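Let the Old Rules Stay in the Box
by Donnie Lindsay

I learned to play carrom in my uncle's kitchen, long before I knew that a federation existed. 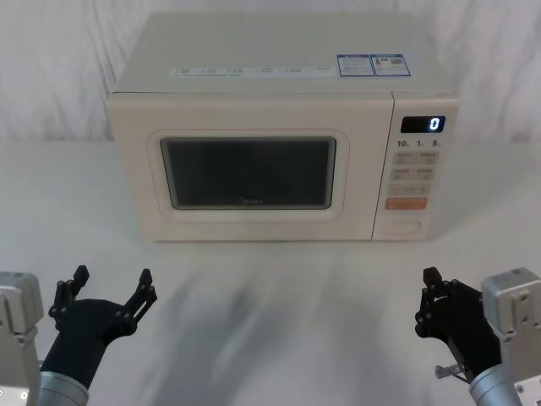
One board, many rules

Last February our club in Breso received a new rule sheet of 37 pages. It says how a player must sit, how long he may think and what kind of powder is allowed. I read all of it twice, with a dictionary near me, and I understand why a tournament needs such a text. When 36 players come from different towns, they must play the same game.

But now some members want to use this sheet also on our open evenings, and with this I can not agree. In my uncle's house the queen was worth five points to everybody, even to the loser. My neighbor Acheampong grew up with a rule that a child gets one extra stroke in each turn. These rules are not mistakes. People made them so that a grandmother and a boy of six could sit at the same board and both enjoy it.

I have heard the argument that beginners get confused. Maybe a few do. In my experience a beginner is more confused by a man who stops the game after 30 seconds to correct his elbow.

My proposal is simple. Keep the sheet for the league and for the Zollier Cup. On open evenings, let the two sides agree before the first stroke - it takes one minute - and write the agreed rules on a piece of paper beside the board. We did it this way for many years and I do not remember one serious quarrel, only small ones, mostly about the queen.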